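# "The towel is still winning": a talk with Khurram Dhanial about machines and chores

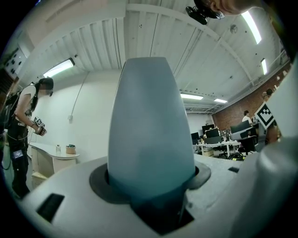
*Recording with hand-held grippers under the white corrugated ceiling. The counter with the woven basket is at the back on the left.*

Khurram Dhanial has spent four years teaching machines to do things that his mother, he says, can do while she is speaking on the phone. He works at Nondix, a small company which wants to bring robot arms into ordinary kitchens and into the back rooms of shops. I met him on a Monday in April, in the canteen, because all the meeting rooms were taken.

I asked him first the question that everybody asks. Can I buy a machine that will clean up after dinner?

"You can buy one that will clean up after one dinner," he said. "The dinner we practiced. If you serve soup the next day, I would like to be in the house with you."

He is not a pessimist. Last winter his group gave an arm the job of putting cups from a table onto a shelf. They let it try 585 times, with cups it had seen before, and it failed 51 times. Most of the failures were small. The cup touched the edge of the shelf and the arm stopped, or it put the cup down too early. For a research group this was a good week. For a family it would mean broken cups on the floor every few days, and Dhanial does not try to hide it.

"My wife asked me how many cups I break in a year. I said maybe two. She said, then why would I want your robot?"

The way his group teaches is simple to explain. People hold a gripper in the hand and do the chore themselves, and the movement is recorded together with what the camera on the gripper sees. Later a machine learns from these recordings. For the cup task they collected 1,561 of them. The longest took four minutes, the shortest a few seconds.

"It is tiring work, more than people think," he told me. "You must do a stupid thing well, again and again. After an hour you start to be creative, and this is bad for us. Or maybe good, I changed my opinion on this. If everybody moves the cup in the same way, the machine learns only this way."

I wanted to know which chores are close and which are far. He took a paper napkin and drew a line on it. At the near end he wrote "cups," "boxes," "closing drawers." At the far end he wrote "towels," and then, after some thinking, "wet towels."

"A box has the same shape when you pick it up. A towel has a new shape every second. We have a towel test that we run every month, and the towel is still winning."

Between the two ends there is the shop floor, and there he has a colleague who disagrees with him. Donal Lynch came to the company from Jerberg, a chain of hardware stores, where he managed the night shift. He sat down with us for the second half of the talk, with a plate of rice.

"Khurram thinks a shop is easier than a home," Lynch said. "It is tidier, yes. But in a shop somebody is waiting for you to finish. If the shelf is not full when the doors open, it does not matter how clever the arm is."

Lynch has measured this himself. In a trial at Abbasi, a family grocery with two branches, an arm needed 30 minutes to fill a shelf of canned food. A worker who was not in a hurry did the same shelf in nine. The arm did not drop anything. It also did not notice that two cans had lost their labels, and it placed them carefully in the front row.

"That is my favorite part," Lynch said. "Very straight, very neat, and no label."

Dhanial answered that speed will come and that he worries more about the noticing. A person who wipes a counter also sees that the milk is open, that the bag is leaking, that the child left a toy where someone will step on it. None of this is in the task. He does not know how to put it in the task, and he said this twice – the second time more slowly, so that I would write it down.

I asked about money too. Neither man wanted to give a price for a home machine. Lynch said only that the shops he knows would rent and not buy, and that they would want a person to come when it stops. A rival product, Zodness, is offered in that way already, with a technician included. Dhanial has seen it work on cardboard boxes and found it good. On bags of rice he found it "brave."

Does he use any automation at home? He has a dishwasher, he said, and a washing machine, and he thinks people forget that these are also robots of a kind. They work well because we do the difficult part for them: we load and unload.

"So this is what is left for us to solve, the loading and the unloading," he said. Then he looked at the clock, picked up his own tray and Lynch's also, and carried them both to the rack by the door.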